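Home | Rooms | Patchwork | Garden | Guestbook

Gallery: Summer beds, the back bedroom
Posted 2023-05-28

Quick one today, I have a bus to catch. Mats are out of the closet, quilts are moving to the edges, windows open all night if the neighbors keep their dog in. People asked after the February page (the winter beds, three blankets and a hot water bottle) if there would be a summer one. So, summer. Short lines only, I'll fill in the rest when I get back from Skorkurside.

The room. Smallest in the house at Drokarden, gets the sun from lunch on. Cream wallpaper with the little flowers, so faint you forget they're there till you're lying down sick and have nothing else to look at. Dark brown baseboard. I would have painted it years ago but Detlef Diekmann, who owns the place, likes it dark and he's the one with the brushes.

The mat. Bamboo, tan and brown stripes. Bought from Khattak on the corner, the shop with the brooms outside. Sleeps cool. A bit hard the first week, then you get used to it and a plain sheet feels like a wet sock. I wipe mine down with a cloth and cold water, no soap, and stand it up in the hall till morning. Don't fold it! Roll it. I folded my first one and it had a ridge down the middle forever after, right where your hip goes.

Patchwork around the edge. Everybody writes to me about the patchwork so okay, a bit more on it. Bright squares, whatever was in the bag. Dots next to dots, which my aunt said you must never do. Red with white dots, pink with red dots, they get along fine. Pinks and light blue and yellow along the far side, the cartoony kind of prints. I sewed most of it on the kitchen table with the radio on, a row an evening, and unpicked one whole row when I saw I'd put it on backwards. 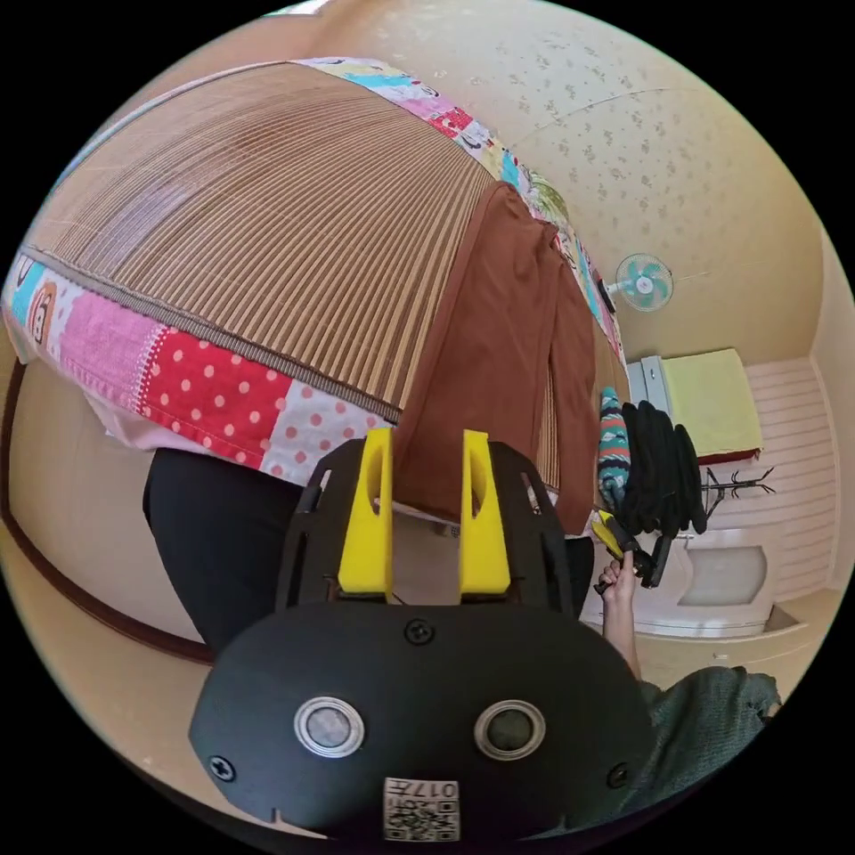
The number 13 patch was an argument. Benedek Bíró said leave it out, bad luck on a bed of all places. I said it's a nice clear number and the fabric is good, and in it went. Slept fine so far. He still won't take a nap in there, takes the couch and complains about the couch.

Squares. Cut at 3 inches, sewn with whatever thread was on the machine. Mostly kids' cotton from the remnant bin at Grimberg, they sell it by weight so you end up with a sack. Mine had 48 pieces big enough to use and a load of slivers I'm saving for I don't know what. Pincushions maybe. If you go, go early, the good prints are gone by ten.

The brown throw. Lives at the end of the bed. Gets pulled up about four in the morning when it turns chilly, gets kicked off again by six. I don't fold it in summer, just leave it hang. Old and soft and no pattern on it whatsoever, and I like it next to all that noise.

Washing the patchwork. Cold, inside out, on it's own. The reds worry me. First wash I threw in an old white dishcloth to see what would happen and the dishcloth is now pink. Since then no trouble but I still do it alone. Dry flat in the shade. Press from the back if you care about that sort of thing, I do the corners and call it done.

What I'd change. A wider border. I made it too narrow because I was running out of light colors and wanted to be finished before the warm weather. Next time a double row, and maybe a plain strip inbetween so the prints have some air. Also I'd sew ties on the underside. The mat slides about a bit on top of the quilt and you have to tug it straight every morning.

Other rooms. The front bedroom gets the plain mat and one white sheet, no patchwork, Detlef's orders. The attic bed is a mess right now, boxes all over it, don't ask. I'll put it on its own page once I can find the matress.

Letters. 23 of you wrote after the last gallery and I have answered, hm, half. Sorry. To the lady with the blue and yellow top: yes, finish it! Add the border after, never before. To the person who wanted to buy the 13 — not for sale, but Grimberg might still have the print, ask for the sports one.

Counter at the bottom says we passed 1000 visits this month, which is a lot for a page on bedding. Thank you all. Bring a mat if you come visit — I only have the one spare.

Bus. More when I'm home.

Back to Rooms | Next gallery: Kitchen shelves | Leave a note in the guestbook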